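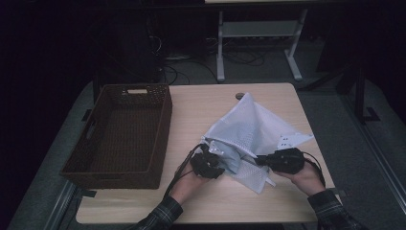 Doing the wash without a machine

The washer in our building broke in December and the landlord has not replaced it. The nearest laundromat is on the far side of Merness, a 2-mile walk with a hill in the middle. I went every Friday for a while and then started doing most of it in the bathtub.

I bought a used spin dryer from a woman named Judite Peixoto, who was moving out of an apartment on Loureiro Street. It's a Wulard, an old model, and it makes a terrible noise for three minutes. Shirts come out damp enough to hang indoors without dripping on the floor. Jeans need two rounds. Towels I still take to the laundromat, along with the sheets.

Socks and other small things go in a mesh bag, otherwise they slip under the drum and jam it. I learned that the first week and had to take the lid off with a butter knife.

For soap I use a lot less than the box says, maybe a third. Any more and I'm rinsing all evening. Cold water is fine for everything except kitchen cloths.

A new washer from Huvmont would be 700 dollars with delivery, and I'd have to leave it behind when the lease is up. I'm going to wait until spring and ask the landlord again.

We use cookies to improve your visit. By continuing to browse you accept our cookie policy. OK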